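Two grippers, one bin, and a long November of picking

If you have walked past the automation bay at the Kristiansen building after lunch lately, you will have heard it before you saw it. The bin picking comparison is in full swing, and Theophilus Ansah and his small crew have been kind enough to let us stand around and ask questions for most of an afternoon (and to share their coffee, which was very good).

The idea is simple enough to explain, even if the doing of it takes patience. The team has 2 grippers on trial, a two-finger model from Prasta and a suction model from Carnasus, and each one gets its turn on the same arm, over the same bin, with the same jumble of odds and ends to pick out. So far the log stands at 2621 attempts, of which 1218 belong to the Carnasus, which arrived later and is still catching up.

Theophilus was careful not to name a favorite, though we did try! What he would say is that suction has been a pleasure on anything flat and smooth, and that the fingers have done better with small, lumpy things and with pieces that have ribs or holes in them. Foil, he told us with a sigh, is hard on everybody. It folds, it shines, and the camera software from Provora sometimes takes one crumpled piece for several.

The bin itself has come in for a good deal of discussion too. Its walls slope, so an object can end up resting against the side where a wide gripper has trouble getting close, and the scuffed metal floor throws back light in ways a clean one would not. The team considered swapping it for something newer and decided to keep it, on the grounds that the bins out on the packing line have seen some life as well.

The finger gripper was on the KUKA arm for our visit, with a green block next to its fingertip and the foil just a short reach away.

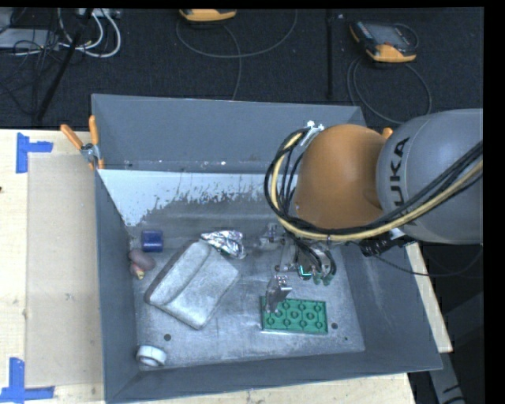
What comes next

The crew wants more than 5 further sessions with each gripper before anyone writes a recommendation, and the Carnasus goes back on the arm first. After that they hope to try a softer set of fingertips, and Theophilus would love suggestions for awkward objects. Bring them by the bay any time after two in the afternoon, and do stay for a coffee if the pot is on.

Related items
Packing line gets new lighting
Provora camera training: slides and notes
Meet the automation bay crew
Open afternoon at Kristiansen: what to expect

Contact the newsletter desk | © Kristiansen | Back to top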